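Subject: Re: [morrison-history] Letters from the Linero mill strike
From: Sorcha Paterson

Debashish Bhattacharjee wrote:
> I have been going through the box that came to us from the Renmont
> library when it closed. Under the ledgers there is a bundle of letters
> tied with tape, 22 of them, all from one man who worked at the Linero
> mill. He signs only "A." Does anyone know who he was, and does the
> society want them? I can bring the box in February.

Debashish,

Yes, the society wants them. Please don't take the tape off until we have looked at how the bundle was folded. The order may matter if he left off the dates.

I think I can help with "A." My great-aunt kept a boarding house on Dusenance Street and her rent book is in our cabinet at Morrison. It lists 19 boarders over the years of the strike, and two of them have first names starting with A. One is Anton, a carder. The other is Albert, who is down as "office" and left owing a week. If your letters talk about the machines, I would bet on Anton. 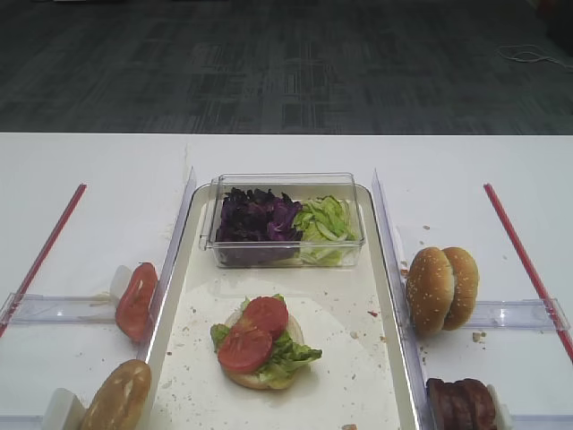 Salad greens and an open sandwich with tomato

A few things to look for as you read. Does he mention a landlady? She was strict about lamps and most of her boarders complained. Does he give a room? Anton had the back one over the kitchen. And does he say who he is writing to – a sister, a wife? The rent book has a forwarding address for Anton in another state, but the ink has run and I can only read the street number, 916.

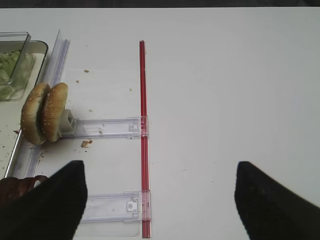 Local History

On the strike itself, be careful with the newspaper. It said 800 people walked out the first morning. The mill's own pay sheets don't support that, and the union minutes give no number. If "A." was there and puts down a figure, I would like to see it copied out exactly, with his spelling.
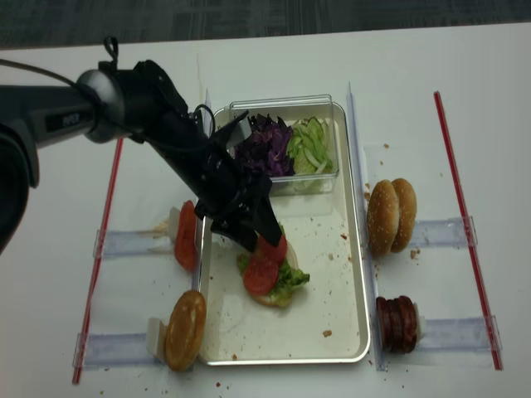
2 min read

For storage, put the bundle flat in a clean folder and keep it out of the basement. I have some 19 folders left from the church records and can mail you a few. No plastic sleeves yet, please.

The reading room is open until 4 p.m. if you want to bring the box by. Park on the Dusenance side, the front steps are being redone. I'll have the rent book out on the table so we can compare the handwriting – he signed for his room key.

Sorcha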